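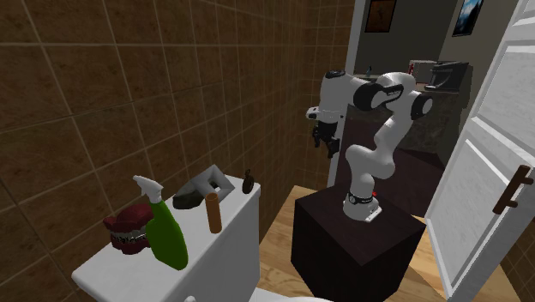

**Bathroom storage rules, Skasodley building**

**rkanaan:** Residents are reminded that personal items may not be stored in shared bathrooms after 6 p.m. Please direct questions to this thread.

**fdurrani_18:** I must object. Two shelves were promised in April and have not been installed.

**hattar.n:** I support the rule. Cleaning staff cannot work around personal belongings.

**fdurrani_18:** Then the shelves should come first.

**rkanaan:** The request has been forwarded to Bitar.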